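How to take vine cuttings in winter
2 min read

Choose dormant canes from last year's growth, pencil-thick and free of mildew. At Faltarell we finish by March.

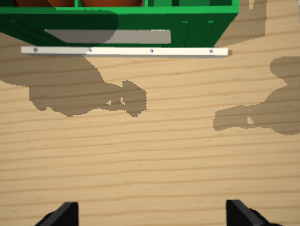
Step 1: Cut
Make each cutting 40 cm long. Cut flat just below the lowest bud and at a slant above the top one.

Step 2: Bundle
Tie in bundles of 11, all the same way up, and label with the variety.

Step 3: Store
Bury in damp sand at 5°C. Check for mould every Friday.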